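What the second arm really costs
Kavinda Mondal has spent most of the year planning a two-arm bench for small-goods handling. The robots were the easy part of the budget.
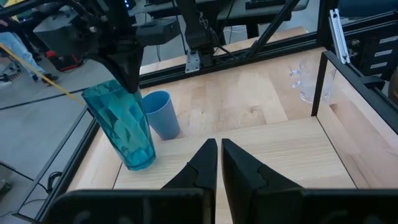

One arm's gripper reaches into a faceted tumbler, with a cup and a glass mug on the boards nearby.

The first budget for the bench fit on half a sheet of paper. It had a line for the arms, a line for the computer and a line marked "other." Kavinda Mondal still has it, folded into the back of the binder where he keeps everything that came after.

"Other" is now 537 line items long.

Mondal runs equipment planning at Perkumley, a company that packs and ships kitchenware for small retailers. His job is to work out what the firm should buy, when to buy it, and what will have to be bought with it. For most of his career that meant conveyors, tape machines and forklifts. Last May he was asked to put together a plan for arms that could pick up mixed cups and glasses from a surface and set them down again without breaking them.

The company had already looked at a single-arm cell and turned it down. One arm could lift a mug well enough. It had trouble when pieces stood close together, and it could not hold a thing steady while doing something else to it. The sales engineer suggested a second arm, and the quote was revised the same afternoon.

"The second arm was on the quote as one line," Mondal says. "Same price as the first, less a small discount. I put it in the plan as one line. That was my mistake."

Where the money went

A second arm needs a second gripper. It needs its own power, its own cabling and its own place on the frame. In Perkumley's case it also needed a different frame. The one quoted with the single arm was too narrow for two arms to work without meeting in the middle, and the supplier's wider version took up more floor than had been set aside.

The floor plan was redrawn. A row of storage had to move, and so did the outlets behind it. Neither job was expensive. Both needed a contractor, and the contractor had a waiting list.

Then there were cameras. The single-arm quote had included an overhead one. The two-arm version called for one at each wrist as well, looking out past the fingers. Mondal had treated these as accessories. He now lists them as working parts with their own replacement schedule, along with their cables, which bend every time the wrist does.

"Budget for cable," he says. "Whatever you think you need, put in a second set and put it on the shelf. You don't want an arm stopped for a week over something that comes in a padded envelope."

He gives similar advice on fingertips. They are the part that touches the goods, and they are the part people want to change. Perkumley's team tried several shapes before settling on one for tall pieces and another for low ones. None of that had been priced. The plan now has a yearly sum for fingers, and it is one of the few lines he has raised since the first draft.

Three suppliers, three kinds of quote

Perkumley asked for quotes from three suppliers. Mondal found that comparing them took longer than getting them.

Grodholm sent a complete package with the arms, frame, software and installation in a single figure. It was the highest of the three. It also left very little out, and the list of exclusions was short enough to read in a minute.

Kereama quoted hardware only. The number was low and the delivery date was good. Software was licensed by the year and by the arm, a detail that appeared on the last page. Over a five-year plan, it closed most of the gap with Grodholm.

Arcombe offered a lease with service included. Mondal liked the monthly figure and did not like the terms for handing the equipment back, which required it to be returned in its original layout. A bench that gets changed every few weeks would be hard to put back the way it came.

He built one spreadsheet with the same rows for all three and filled it in himself. Where a supplier had left something out, he put in his own estimate and colored the cell yellow. When he was done, Kereama's column had the most yellow in it.

"A low quote with a lot of yellow is a quote you wrote yourself," he says.

Perkumley bought the arms from Kereama anyway. The company has its own maintenance staff and they were willing to do the assembly. Mondal says he would have gone with Grodholm at a site without them, and he would not have argued about the price.

Labor is a line too

The hours were the hardest thing to plan. The first budget had none. The installation manual gave a figure for setup, and the figure was fair, but setup ended when the arms moved under power. Getting them to do useful work came afterward.

By the time the bench was handling its first short list of goods, the team had logged 1488 hours on it. Some of that was assembly. Much of it was repetition: placing a tumbler, a cup or a mug on the boards, running the arms, moving the piece and running them again. Glass took longer than plastic. Clear pieces were hard for the cameras to pick out, and the faceted ones threw light in ways that changed with the position of the lamps.

Those hours belonged to people who had other jobs. For the first few weeks they were booked to general overhead, and no one could say what the project was costing. Mondal had them moved to a code of their own. The total was uncomfortable to look at, he says, but it gave him something to take into the next planning meeting.

He now asks for hours in three parts. There is a block for building, a block for getting to the first working task and a monthly allowance for each new product added to the list. The last one does not go away. Perkumley's retailers change their ranges twice a year, and a new mug with a wider handle has to be tried before it can be promised.

The goods themselves are in the budget as well. The bench uses its own stock of cups and glasses, written off when they are issued so that breakages do not have to be reported one at a time. It is a small sum. Before it was there, the team was borrowing from the returns shelf and the stock count was wrong at the end of every month.

Buying in stages

Mondal's main change to the way the company buys is that it no longer approves a cell in one go. The current plan has 7 stages, each with a sum attached and a short test that has to be met before the next sum is released. The first covers a frame, a work surface and one arm. The second arm comes in at stage three, once there is a written list of tasks that need it.

Some of the tests are plain. Can a trained operator stop the cell, clear it and restart it without calling for help? Has every spare on the list been received and labeled? Others depend on the work, such as handling a set number of pieces from a given range with an agreed level of breakage.

Staging has a cost of its own. Suppliers give better prices on larger orders, and Perkumley gave up part of its discount by splitting this one. Shipping was paid more than once. Mondal thinks it was worth it for a first project and would combine stages on a second.

He also keeps the work surface cheap on purpose. The boards can be cut, drilled, stepped up or thrown out, and the maintenance shop can replace them in a morning. The supplier's catalog has a machined plate that would last far longer. It costs more than the team wants to pay for something it expects to keep changing, and the plate has been pushed back to the last stage.

The frame got the opposite treatment. It was specified heavier than the load required, with spare length on the rails for parts that had not been chosen yet. Brackets have been added to it nearly every month. He has not had to buy a new rail.

What he would ask first

Mondal gets calls from planners at other firms now, usually people who have a quote in hand and a deadline for signing it. He asks them to send the exclusions page before anything else. Then he goes through much the same set of questions.

Who will be at the bench in the second month, and what are they being taken away from? How long is the lead time on a gripper, and will the supplier hold one in stock? Is the software priced per arm, per site or per year, and what happens to it when the subscription lapses? Does the floor drawing show room for a person to stand on every side that needs reaching, with the arms at full stretch?

The last question has caught out more than one caller. Floor space is often measured to the edge of the frame. People need to get in to swap goods and check cables, and there has to be somewhere for a desk and a keyboard, and a cabinet for small parts. At Perkumley the area around the bench is larger than the bench.

He also asks what the second arm is for. Some callers have a clear answer. They need one hand to hold while the other places, or they have a part that has to be turned over. Others have been told that two is the standard configuration, and he suggests they price the job with one and see what is left undone.

Perkumley's next request goes in before the end of the budget year. It covers 2 more benches, with the same frame and the same arms, and this time the spares, the fingers and the hours are on the front page. Mondal has asked for the lighting to be priced separately, with fixed fittings over each bench and shades on the ones nearest the loading doors. The electrician's quote is the only one still outstanding.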